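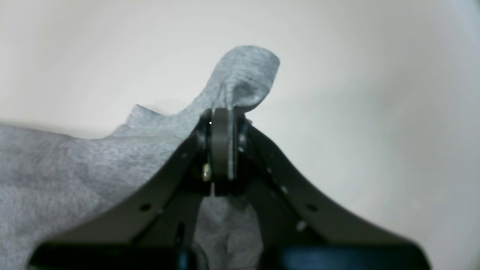
Dec 22, 2022

Spent most of the day on gray cotton again, and I want to get this down before the break, while I still remember which fold was which. Rizwan Gunawardena asked for one page he could read over coffee in April without phoning me, so this is my try at it (sorry, Rizwan, it got long anyway).

The plan was simple enough: take the heather-gray knits from the Zumandale box, fold them by the method we wrote up for Brelach, and see which ones keep a decent rectangle. I still start with the sleeves in, then the sides, then bring the hem up toward the neck. Nahom Zeleke prefers going neck first and we had our usual friendly argument - his bundles do stack better, I'll give him that.

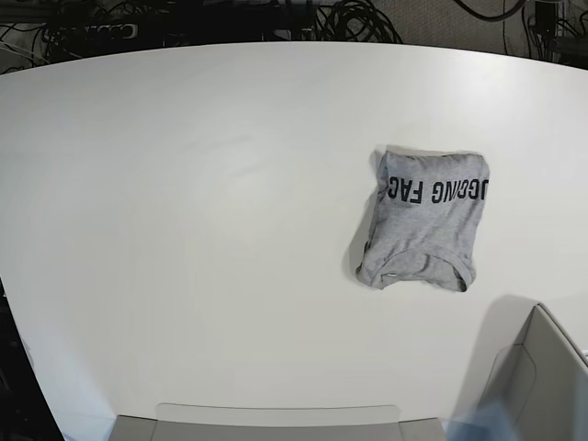

*Page last changed: Dec 22, 2022, by Nahom (spelling, one added line)*

The printed tees are the fussy ones. I like a folded shirt to end with the collar out where you can find it, and I'm happy with a soft wrinkle or two across the bundle as long as the corners hold. My lower left corner keeps going rumpled on me. Smoothing outward from the middle with a flat hand helps more than tugging at the edges, which I kept doing all the same. 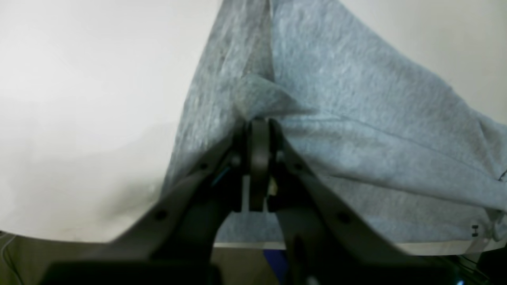
Heavy knits and light knits want different handling, and I should have split the box before starting. The trouble with picking one up by a pinch in the middle is the way the creases spread out from that one peak, and then you've got all of them to chase when you lay it down again. Far nicer to find the seam and work along that. Item 131 is going back to the bottom of the pile until I've had a cup of tea and found some patience.

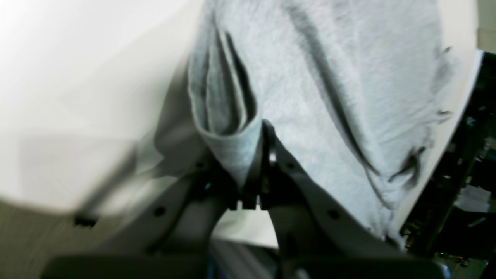
Do we press the pieces before folding?

Only if they've been sitting balled up in the box. A good shake and a pass with the hand is plenty for the rest, and the Clondbridge notes say the same.

Left to do: sort the box by weight, write the item numbers on proper labels, and ask Nahom to show me his neck-first fold again, slowly this time.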